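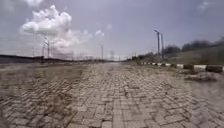 4.2 The open day at Clundach

The second part of our study took place in July, when the people who live near the Clundach site were invited to come and watch the Drisell do what it had been doing, mostly unwatched, since spring. We had put this off twice, partly out of nerves, and we are grateful to Kolbrún Skov for insisting that a delivery robot which only engineers have walked beside has not really been tested at all.

The demonstration route ran 735 meters along a block-paved road with a painted curb down one side. Figure 3 shows a stretch of this road, with the black and white curb segments on the right and a low mound of rubble lying on the paving just below them. We had talked for a long time about whether the route should be cleaned up before visitors came. Gunther Thiele was in favor of sweeping, and he had good reasons, but in the end we left the surface as we had it in the earlier trials, so that the numbers in Table 2 could be set next to those in Table 1 without a footnote.

Figure 3. Part of the demonstration route at Clundach. The uneven blocks and the dust-filled joints are typical of the surface described in Section 3.

Visitors signed in at a tent by the gate, where Laurinda Veloso gave a short talk (she had planned five minutes and was kept for twenty, the questions were so good). They then walked the route in small groups, each with one of the authors and one robot set to a walking pace. In all 115 people took part, and we ran 4 robots, one of them held back as a spare until the early afternoon, when it was put to work as well and did very nicely.

We asked each group to behave as they would on any ordinary walk. Some stayed politely behind the robot for the whole distance. Others, and the children above all, wanted to know what would happen if they stood in front of it, and so we learned a good deal more about stopping distance than we had planned to! The Drisell stopped every time, though it was slow to set off again, and several visitors told us they had found the waiting more awkward than the stopping. Sólveig Stougaard wrote down these remarks as they were made, and they are taken up in Section 5.

Curb detection was the other matter we hoped to learn about. The Hirkov planner looks for the change from light to dark along the curb line, and where the paint is chipped or dusty it falls back on height alone. We set the limit for this fallback at 200 milliseconds, following Gunnlaugsson, and kept it there all day. Groups walking close to the curb hid it from the robot quite often, a case we had hardly met in our own trials, and the fallback was used far more than we expected. Thitima Wattanapong has since gone through the logs from that day run by run, and her breakdown is given in Table 2.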